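Keys, rings and two left hands: a morning with Farah Ngui

Farah Ngui teaches robots to do things by doing them first. Her words. She runs data collection at Sovilmont, nine people, one long room, and she had an hour for us between sessions in August. Notes below are lightly cleaned up and not in order, because she doesn't talk in order.

We start with the keys. Everyone asks about the keys, she says.

"It's the worst task we have. I love it. You've got a ring, it's thin, it's shiny, it's round, it wants to rotate. And then the stuff hanging off it has its own opinion about where down is. We put it on the list as a joke and then the operators kept asking for it."

The task on paper is one line. Pick up a bunch of keys with one arm, pass it to the other arm, put it where it's asked to go. There's a longer version with split rings, where the ring has to be taken off a holder first. Operators drive both arms from a separate station, a pair of smaller arms they hold and move, and the big arms copy them. What gets saved is the joint positions, the gripper openings and the video from every camera. 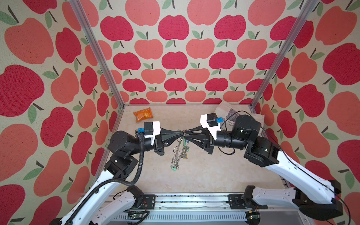

The handover: keyring bundle between the two grippers, Sovilmont workcell.

"The handover is where new people fall apart," Ngui says. "They bring both arms in at the same speed. You can't do that. One arm has to be the boring one. Pick a side, hold still, let the other one come to you. I say that maybe thirty times in a first week."

And if both move?

"You get this little dance. Left goes, right goes, left corrects. Looks polite. Then the policy learns the dance, and you've got a robot that dithers for the rest of its life, and you're reading loss curves trying to work out what you did wrong. What you did wrong was in the recording."

She came to this from physical therapy, sort of. Two years as an aide in a hand clinic, then a temp job at Simanjuntak, a contract outfit that did labeling. They moved her on to teleop because she was the one person in the office who could thread a needle with the demo rig. She stayed four years. Sovilmont hired her to set up a collection floor from nothing.

We ask what she looks for in an operator.

"Not gamers. I mean, fine, gamers, some of them are great. But they want to win. They go fast and they recover, and the recovery is gorgeous, and I can't use it half the time. I had a guy who used to ice cakes. Best operator I've trained. He never hurries and he never stops. That's the thing, no stopping."

Why does stopping matter so much?

"A pause is a decision you can't see. The operator is thinking, 'do I go under the ring or over'. The camera has no idea. It's just eight frames of nothing, then a move. So now the model thinks, when it looks like this, do nothing. And it does nothing! Forever. We had one sit over a ring for two minutes. Everybody came over to watch."

So the rule on her floor is you decide before you press record. Talk it out loud if you need to. Then go.

The wrist views come up next. Every arm carries its own camera back behind the gripper, and Ngui is firm that reviewers watch those first and the wide view last. The wide view makes everything look good, she says. From up there a sloppy grasp and a clean one are the same grasp.

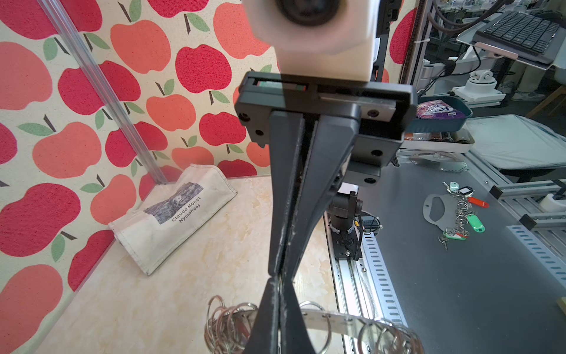 "With rings you have to know which one you've got. People close on the pile and lift, and three come up, and they shake it. Please don't shake it. If you got three, put three down, open, go again. I'll keep that episode. A calm second try is worth a lot to me. A lucky shake is worth nothing."

How many episodes does it take? She pulls a face at this one. The first batch for the handover was 165 recordings. After review they kept 127. That was enough to get a policy that could do the easy half, picking the bundle up when it was lying nicely. The second half took longer, and she won't give us a number for it, "becuase then somebody emails me saying they did it in less."

What got thrown out?

"Mostly hesitation. A few where the operator had peeked, meaning they stood up and looked over at the real table instead of using the screens. You can tell. Suddenly they're way too good. They know something the cameras don't know, and you can't teach that to anything."

That's a habit she had herself, she admits. At Simanjuntak they sat right beside the arms and looked straight at them all day. It felt natural and the numbers were bad. The stations at Sovilmont face the other way now. It took her a full week of bad mood to get used to it.

We ask about the apples. The walls of the cell are papered, big red and coral apples, leaves, the lot.

"Backgrounds, yeah. We swap them. If every recording has the same gray wall, the gray wall becomes part of the job. You repaint and the robot forgets what a key is. So we paper it, and we leave things lying about, and next month it's a different paper. I pick them. It's the only bit of interior design I get."

She has opinions on the other way too, showing by hand, where you take hold of the arm itself and walk it through the motion. Sovilmont did that for the first few months with a controller from Fornus. Good for wiping, good for opening a drawer. You feel the contact directly, which she misses.

"When you guide an arm by hand you feel the drawer give. Your whole body knows. With remote you're guessing the force off how the picture moves. But your hands are in every shot when you guide, and your sleeve, and you can't do two arms, not unless you've got four of your own. Two-arm work, it has to be remote. I went back and forth on it and now I don't."

There's a middle option, she adds, the handheld grippers, no robot, you just carry them around and do chores. She's tried a set made by Esulen. Liked them for kitchens. Didn't like them for rings, the operators moved in ways the arms couldn't reach afterward.
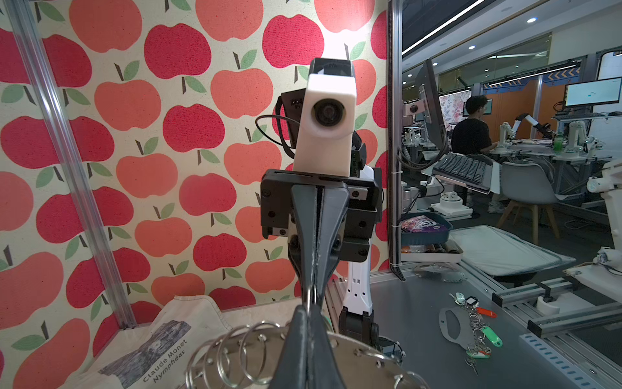

"Two arms close together, they get in each other's way, and people forget that's information as well. You're driving the left, and what the left sees is mostly the right. Fine. The robot has to live with that view, so you have to live with it. I don't let anybody move a camera because it's annoying. I used to. We'd shift one a little to help a trainee, then every recording from that afternoon didn't match the others. Lost the lot."

Lost how many?

"52. I remember becasue I'd already told my boss they were done."

Shifts at the station are short. Forty minutes and off, then review someone else's work for a bit, then back. She used to run longer blocks. The recordings from the last part of a block had a look to them, she says, the grips creep down toward the fingertips and everything gets approached from the same side. Tired people find one way that works and stick to it. For a policy that's poison, it never sees the object turned around.

So she turns it around for them. Between episodes the operator resets the table, and the reset has its own card: bundle to the left, bundle to the right, tags up, tags under, rings bunched, rings spread. Shuffled each morning. People hate the cards, apparently. One trainee called them homework.

"It is homework. Left to themselves people put things down where they're easy to pick up. They don't know they're doing it. I do it. I dropped the keys on the table, I thought totally at random, and we plotted where they landed and it was a circle the size of a saucer. So, cards."

Does the robot do it now? By itself?

Long pause. "It does the pickup. It does the handover on a good day. It's bad at knowing the handover's happened. The one arm has it, the other one's still holding on, and neither wants to let go first. Which, I mean. That's us. We were late letting go in the recordings, all of us, we were scared of dropping it. I went back and watched my own and I'm the worst one."

The fix they're trying is plain. Re-record just that moment. Start with the bundle already held by both arms, one lets go, end. Short clips, lots of them, with the letting-go arm opening early and opening wide. Some will drop. She's keeping drops this time, flagged, so they can be used or left out later.

Advice for somebody setting up a first floor? She thinks about it while checking the time.

"Write down what counts as finished before you record anything. We didn't. For the keys, half of us ended with the gripper open above the table and half ended back at home position, and the robot would put the keys down and then sort of wander. And watch your own stuff. Not the highlights. Sit down with a coffee and watch twenty in a row at normal speed. You'll be embarrassed, good, go fix it."

Then the next operator is in and wants the station, and she's off to shuffle the cards. The ring task is up again after lunch. She's asked to drive it herself.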